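4.2 Does scaling metadata explain the size errors?

The usual account of wrongly sized interface elements on Linux desktops is that one component reports a bad pixel density and everything downstream inherits it. We went into this part of the study doubting that account, mostly for the reason that it is repeated so often in bug reports with so little evidence attached. A user changes one value, logs out, logs in, sees a different result and credits the value. The session restart alone may have done the work.

To separate the two, we ran Vulldale, our session replay tool, against 515 saved desktop configurations. Each configuration was started 10 times with its reported density left alone and 10 times with the density forced to a fixed value. Between runs the home directory was restored from a snapshot, so that no cache or settings database could carry over. We logged the height of the panel, the default text height and the size of the login dialog, all read from the compositor and not from the toolkit, which has been known to report what it was asked for and not what it drew.

The results do not favor the simple story. Forcing the density fixed the panel height in most of the broken configurations, but text height often stayed wrong, and the login dialog hardly responded at all. Cinero, the greeter we used, reads its own settings file before any display information is available. A wrong value there survives every repair made inside the user's session – a fact that the advice to delete one's dotfiles quietly ignores.

We also looked at whether display hardware could be blamed. Sung and Ditwood, the two display servers in our comparison, handle a missing physical size in different ways: Sung falls back to a fixed density, while Ditwood guesses from the resolution. Guessing is worse than it sounds. Two monitors with the same resolution and very different widths get the same answer, and one of them will be wrong.

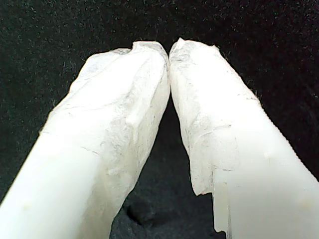 Figure 3. Gripper fingers against a dark, speckled fabric background.

It could be argued that our saved configurations are not typical. We collected them from people who had already filed a complaint, and happy users rarely file anything. We accept this, and we would not use the numbers to say how common the problem is. They can still say something about which repairs hold up under repetition, and most did not. Of the popular fixes we tried, only clearing the greeter's settings gave the same result on every run.

A second objection concerns timing. Vulldale waits 500 ms after the first drawn window before it takes a reading, and slow sessions may still be settling at that point. We repeated a subset with the wait raised to 2000 ms. A few panel heights changed, all in sessions with a settings daemon that started late. The login dialog readings were the same as before. We take this as weak support for the choice of the shorter wait, and no more than that; a machine under heavy load could well behave differently, and we did not test one.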